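Does opening up a slow computer do any good? A report on the Greenwood repair mornings
Mahmoud Bouazza, second-year project 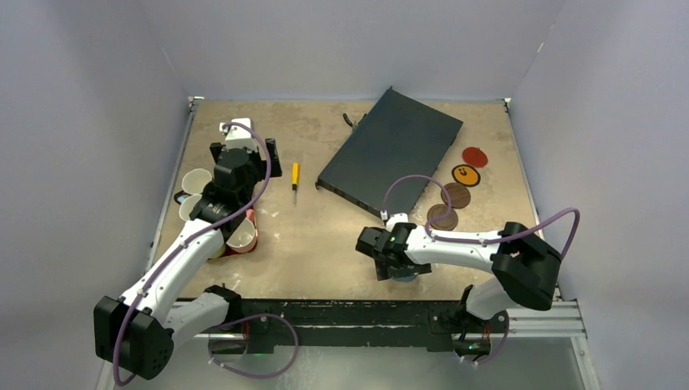 The claim I set out to test is one I had heard so often that I had stopped asking where it came from: that most household electronics thrown away in this country could be mended cheaply by someone with an hour to spare. It is on the Greenwood centre's poster. It was also in my own project proposal, I am sorry to say, with no source given.

I used the centre's paper log for the repair mornings up to the end of March. It holds 549 entries. I left out lamps, toasters and clothing, and kept only computers, routers, set-top boxes and the like. From what was left I drew 100 entries by lot and tried to contact the owners.

The first problem is the word "fixed". In the log it is a tick in a column, made on the day by whoever did the work. There is no rule for when to tick. One repairer told me he ticks if the thing switches on. Another ticks if the owner goes home happy, and she pointed out that people are often happy to be told the item is dead, as they can then buy a new one without feeling bad. Both ticks look the same on paper.

I reached 33 owners. That is a poor return and I don't want to hide it. People whose repair lasted may well be keener to pick up the phone, in which case my results are too kind. Of those 33, 14 said the item was still in use when I rang. The log had ticked far more of them than that.

I then looked at what had been done. Cleaning out dust and reseating a cable came up again and again. Both are harmless, and both involve switching the item off for a while and on again, so I can't say which part helped. The centre leaflet, which is borrowed from a sister group in Skellolell, says cleaning "adds years of life". I wrote to ask how many years and how they knew. The reply was friendly and had no figures in it.

Parts were the other difficulty. Several owners had been told to order a power supply and come back. Most never did. Two found that the part cost more than a second-hand replacement for the whole thing — hardly a success for repair, though both entries carry a tick.

My tutor asked whether I was being unfair. Perhaps a little. The mornings are pleasant, people learn what is inside the box they own, and I would go again. But the poster makes a claim about waste, and the log can't support it.

For next year I would suggest a second column, filled in by phone after three months, and a written rule for the first one. I would also take the word "most" off the poster until somebody has checked.

The tally sheets are in Appendix B. The phone questions are in Appendix C, including the badly worded one about cost, which I dropped after the first few calls.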